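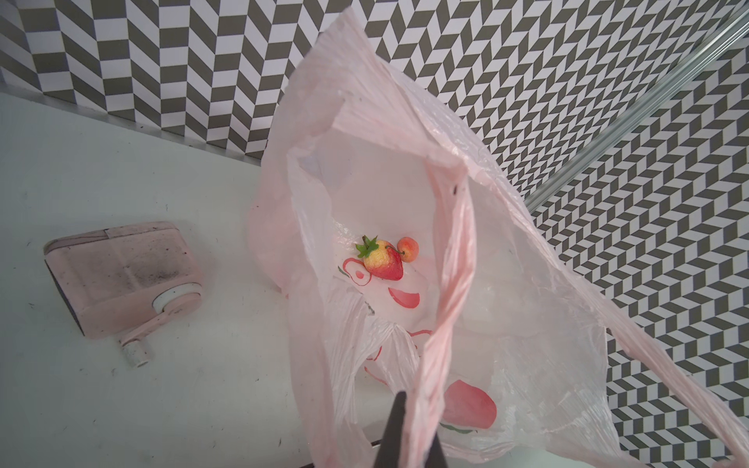
Unit 3: Reading a product offer for a bench robot
Course notes, Tharushi Jayawardena

We use the Dridex two-arm kit as the working case for this unit. Grunside sells it as a package: two arms, wrist cameras, rail, controller software and one year of email support. The list price is $3,082. The enclosure is extra and so is shipping.

Start with the task list in the brochure. It names bagging and unbagging under "everyday handling." Thin plastic bags are a hard test for any gripper. They fold, they slide, and a wrist camera that goes inside one sees mostly plastic. A vendor who lists bags should say what kind of bag, how many runs, and what counted as a success.
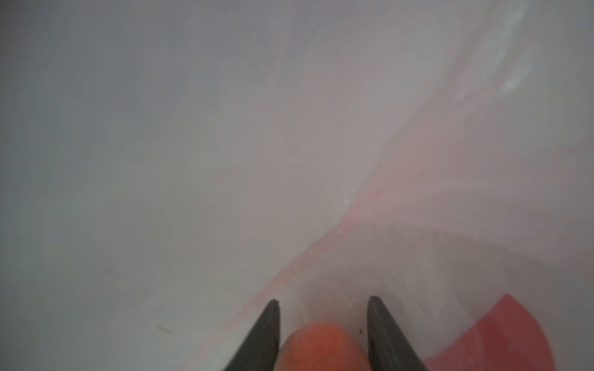 Zulmira Moreira objected that success rates mean little to a small buyer, who will never run the same bag twice, and that she would sooner know how long it takes to get going again after a failed grasp. Fair point. Put recovery time in your comparison table as its own row.

Grunside reports 43 bag runs in its test sheet. It does not say whether the bag was reset by hand between runs. Write to the vendor and ask. Keep the answer with your notes.

Setup terms

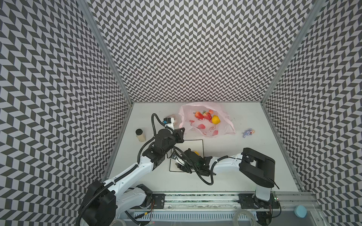 Figure 3.1. Two arms on a shared rail, with the bag toward the back of the table.

Check the following before you price anything:

Table space, including room behind the arms for cables
Who pays for replacement gripper fingers
Whether both wrist cameras are covered by the warranty
Software license after the first year

The manual runs to 166 pages. Read the chapters on calibration and two-arm tasks. With two arms, one can hold the bag while the other reaches in,

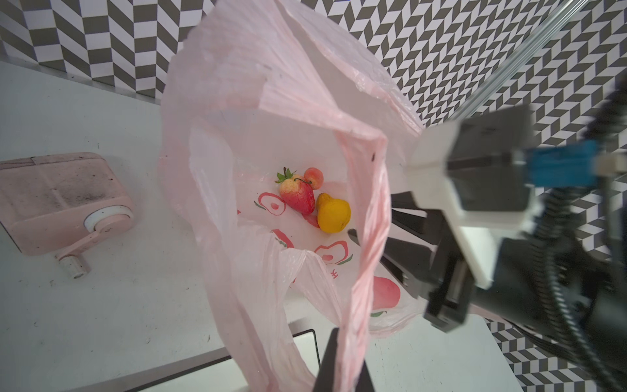 but the basic license covers one arm at a time. Coordinated motion is in the Afridi add-on, priced separately. Several groups missed this in January and their totals came out too low.

For next time: fill in the same table for the Dodgate service plan and bring both copies. One page each.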